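Solbridge Robotics Club: The Laundry Table Gallery

Posted Monday, March 25, 2024

Hi everybody! I finally sat down with the club's shared folder, which had 321 files in it and almost no useful names, and picked out what belongs on the page. Our project this year is laundry. Two arms, one table, a heap of clothes, and a bunch of us who are (mostly) not that great at folding our own.

If you're new here, we're the after-school robotics club at Solbridge, we meet in the old ceramics room, and we've been working toward the household tasks event at the Tidcombe Open in June. Last year we did a line follower that could sort bottle caps. It was cute and it placed ninth. This year we wanted something that would make our parents stop and look, and somebody wrote "FOLD MY SHIRTS" on the whiteboard at the first meeting and it stayed there so long we kind of had to do it.

I'm going to put the long story first and the gallery part after, so scroll if you only came for that.

How we ended up with two arms

We started with one. One arm can pick up a sock, and it can drag a towel across a table, and for a couple of weeks we were thrilled with that. Then we tried a fold. With one gripper you grab a corner, pull it over, and the rest of the cloth comes along for the ride like a tablecloth with a cat on it. We tried clips, we tried a weight, we tried a strip of rubber mat. The weight sort of worked, but the event rules say everything that touches the cloth has to be part of the robot or part of the table, and a can of beans is neither.

So we wrote a grant letter. It took four drafts and the Ruchti Fund said yes to the second arm, plus the motors, plus a small pile of spare gears that we have already eaten into. The whole build came to $2752 with the arms and the framing and the boards, and I have the spreadsheet if anyone from another club wants it. The framing was more than I expected! Aluminum profile is lovely stuff to work with, but all those little brackets and nuts add up fast, and we lost half a bag of nuts under the radiator.

How the club nights go

A normal night is two hours. The first twenty minutes is turning things on and finding out what came loose in the cupboard. Then we split up. Two people drive, two people do clothes (shaking them out, dropping them back in the basket, making sure each start is different), one person keeps the log, and everybody else is on code or on snacks.

The driving is the part that everyone wants to do at first and gets tired of by the third week. You move a pair of small hand-held leader arms and the big ones copy you, and the computer saves the whole thing. Pick up, lay flat, fold, fold again, set down. Then reset and go again. As of last week we have 3418 saved runs. Over 19 hours of that is just towels. I have seen towels in my sleep.

We train on the desktop in the corner, which we named Flendau after the name sticker that was already on the case when it was donated. Flendau runs overnight and sounds like a hair dryer. When we come in the next day we load whatever it learned and find out if it's any better, and some days it's a lot better, and there was one week in the winter when it learned to wave at the cloth and do nothing else. (We had mixed up the left and right arm files. Check your file names, please, I'm begging.)

Stuff we learned the slow way

Dark cloth is hard. Our cameras do fine with pale towels, and then you put something black down and the edges just melt into each other. Stripes help a ton. If there's a line running down the fabric, the model seems to hang on to it, and the folds come out straighter. I don't know if that's a real finding or just our luck with one piece of cloth, but I wrote it in the notebook.

A patterned table cover is a mixed bag. We went back and forth on this one for ages. A plain surface makes everything easier on the software side, but the event judges bring their own cover, and they don't tell you which one. So now we change what's on the table on purpose and put different household things out in the background. The first time we did that our success rate fell through the floor. It came back after a few hundred runs.

Cables need slack. Way more than you think. The wrist turns farther than it looks like it will, and if the cable is snug the arm stalls halfway and then you get the beeping. We leave nice big loops now, and part of the setup sheet is just walking both arms through their full reach by hand and watching where the cables go.

Label everything! We are a green tape club. There's a roll in the drawer and if you have a question about where something goes, look for the green tape first.

And wash the clothes once in a while — the basket had been in use since fall and it was getting a bit personal in there.

The gallery

I kept this to one from the table itself. It has both arms in the middle of the job, and that's what people always ask about when I tell them what the club does.
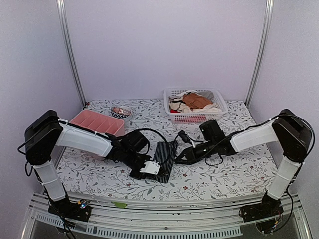
Both grippers down at the striped cloth, with the rest of the laundry waiting in the basket at the back.

A few notes for the people who like details. The arms sit on the front rail in opposite corners and reach in toward each other, and we went through a lot of layouts before we settled on that one. We had them side by side for a while and they kept bumping elbows. The panels on three sides were a late addition, and they've done more for our results than any code change I made all semester, which stings a little. Before the panels, anybody walking past in a bright hoodie would throw the whole thing off.

The floral cover is my favorite of the ones we rotate through. It makes the table look like somebody's grandmother is about to bring out cake, and then there are two robots on it.

The pink organizer is for the next step. Folding is only half of the event task, and the other half is putting things away, so we've been practicing with small items and those narrow compartments. So far it's slow going. A rolled sock goes in if you come at it from straight above, and if you're off by a finger's width it sits on top of the divider and slides off. We have a plan with a different gripper tip that I'm pretty excited about, and I'll write that up once it has been printed and we've broken the first one.

What's next

Between now and June we want to get through mixed baskets, meaning the robot picks whatever is on top and has to decide what it's holding before it folds it. Right now we tell it. Shirts are the scary part. Towels have four corners and shirts have, I don't know, feelings. Sleeves get tucked under themselves and then the arm pulls on the wrong layer. We've got two people working only on the "shake it out first" move and it's really fun to watch, even when the shirt ends up over the camera.

We also need more clothes! If you have things you were going to drop off at the thrift store, we'd love them first. Kid sizes are great because they fit on the table. Nothing with zippers, please, and no sequins (we tried sequins, and the cleanup took longer than the session). Leave the bag by the ceramics room door with "ROBOTS" on it.

If you want to come see it run, open club night is the last one of every month, and we do demos for the first half hour. Little brothers and sisters are welcome as long as they stay behind the tape line. You can bring your own towel and see how it does. Bath towels are too big, so stick with a hand towel or a dish towel.

I'll add to this page after the next build session, when the new gripper tips go on. If you were at the winter open house and you've got good shots of the old one-arm setup, send them my way. Most of mine came out blurry, and I'd love to have a before and after up here in time for Tidcombe.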